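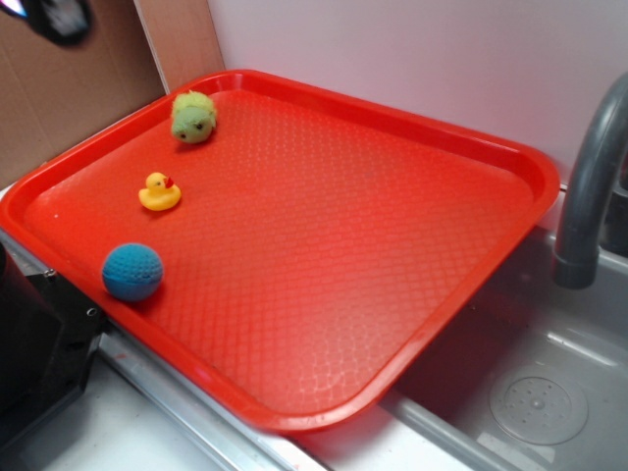 Turtle, duck and ball on the left side of the tray, fixed camera.

# Wrist camera or fixed camera for small toys in a tray? Also pads

Posted by **Szu-yu Chiang** in Grippers and Cameras

I'm comparing two ways of feeding a pick routine and I would like a second opinion before I spend any more money on it.

The arm is a Gendosmont with the small Hadness two-finger gripper. The controller is a Lü, the older one with the single USB bus. I have one fixed camera on a stand and one Testotness camera at the wrist. The task is to pick a soft or rubber toy out of a red plastic tray and put it down in another spot in the same tray. There are three toys: a green plush turtle, a rubber duck and a blue knitted ball. The duck is the smallest and it gives me the most trouble.

With the fixed camera alone, the position of the duck is fine as long as the arm stays out of the way. When the gripper comes over the left side of the tray it gets between the lens and whatever I am trying to pick, and the tracker either freezes or jumps to the turtle. I can take one look before the arm moves in and then go blind, but the ball sometimes rolls when the fingers touch it, and then the first look is worth nothing.

With the wrist camera alone, the last part of the approach is good. The problem is the start. If the duck isn't under the gripper when the search begins, the arm wanders. I set the search to give up after 15 seconds and it gives up more often than I would like.

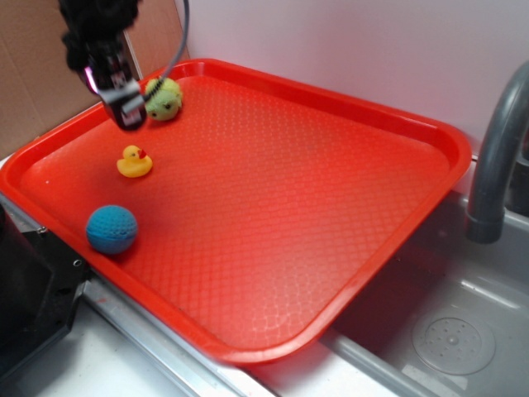 Gripper at the top edge of the tray, with the cable looping off to the right.

I ran 245 picks in January, split between the two setups, with the toys moved by hand between tries. 116 of those were duck picks. The duck failed a lot more than the other two on the fixed camera. On the wrist camera the three toys were much closer together, apart from the timeouts.

Other things that may matter:

- The bottom of the tray has a fine raised diamond pattern and it is shiny toward the sink side. The fixed camera picks up a pale patch there. I have kept the toys over on the left for now.
- The turtle's fuzz makes its outline change from one look to the next, so the grasp angle changes too.
- The cable stands out from the arm in a big loop. It doesn't touch anything, but it shows up in the fixed view, and my background subtraction treats it as something new every time.
- I can't run both cameras at full resolution. The Lü drops packets if I try.

So I have two things to ask. If you could keep only one camera for this, which one? And has anybody changed the pads on the small Hadness for rubber toys and seen a difference? I have the stock pads on and a softer set in the drawer.

I've looked through the older threads on Hadness pads, but they are nearly all about cardboard boxes.
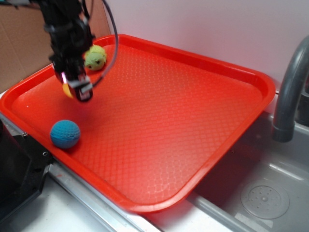

## Junhao Fan

Keep both, but don't run them at the same time.

You only need the fixed camera at the start. Park the arm somewhere it doesn't cover the tray, take a still at full resolution, find all the toys, then close that stream. Open the wrist stream once the gripper is over the target. On the older Lü, switching streams takes a moment, so do it while the arm is traveling and you won't notice the delay. That also takes care of the packets.

If I really had to keep one, it would be the wrist camera, with a fixed search pattern in place of whatever it does now. Raise the arm until the whole tray is in view, find the toy, come down halfway, look again, come down the rest of the way. Two looks is enough for a tray. Wandering usually means the search starts too low.

On the cable, mask out the arm and cable in the fixed view using the joint positions, or do what I do and only use the fixed view when the arm is parked. Background subtraction with a moving cable in view is going to fail every time. You could also tie the loop closer to the arm. Leave enough slack for the wrist to turn its full range and check it at both ends by hand, with the power off, before you run anything.

For the shiny patch, move the light first. I spent a long time on filters for a similar tray and then fixed it by pointing the lamp at the wall.

I would also stop using color alone for the duck if you're doing that. Yellow on red is easy until the highlight washes it out.

## Zhuoran Su

I had the small Hadness and went back to suction. Much simpler. Worth a look if you have air in the room.

> **Szu-yu Chiang:** Thanks, but suction won't hold on to the turtle or the knitted ball. I tried a cup on both and it leaks right through.

> **Zhuoran Su:** OK, I missed that they were fabric. Then ignore me.

## Yiran Feng

I can speak to the pads. I've put the small Hadness through almost 3000 grasps on mixed toys and sponges, stock pads first and then soft.

On knitted and plush things I saw no difference worth reporting. The fabric gives way and both kinds of pad hold it. On small rubber things, the soft pads were better when the grasp was off center and no better when it was centered. They also wear faster at the tip and they pick up lint from the plush toys, which you will need to clean off before it builds up. I use a damp cloth at the end of the day.

So my advice is to leave the stock pads on until you know your centering is good. If you change the camera routine and the pads in the same week, you won't know which one helped. Look at where the duck sits between the fingers just before you close. 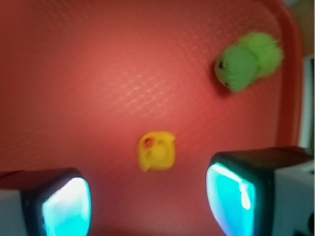 If it's nearer to one finger than the other, the first finger to touch will push it, and a light rubber toy will turn or slide before the second finger gets there. Close slowly over the last part of the travel. On the Hadness you can set two closing speeds, and the second one is the only one that matters here. I leave the first at the default.

Check your exposure time on the wrist camera too. If it's on automatic, it will go longer when the gripper shades the tray, and you get blur right when you want a sharp look. Lock it. Then stop the arm for a moment above the duck, take the look with the arm still, and go down.

One more thing on the turtle. Don't take the grasp angle from the outline. Find the two eyes, take the line between them, and turn from there. The fuzz won't matter anymore. When the eyes are hidden, fall back to the outline.

## Comments

**Szu-yu Chiang:** I tried Junhao's order, with a still from the fixed camera first and then the wrist stream. The timeouts are gone so far. The stream switch takes longer on my Lü than I hoped, but the arm is moving anyway. I've locked the exposure. Pads are still stock, and I'll run the duck again on its own before I change them.

**Jinlong Yan:** Which firmware is on the Lü? The stream switch was slow for me until I updated, but the update also reset my closing speeds, so write yours down first.

**Szu-yu Chiang:** The one it shipped with. I'll write them down.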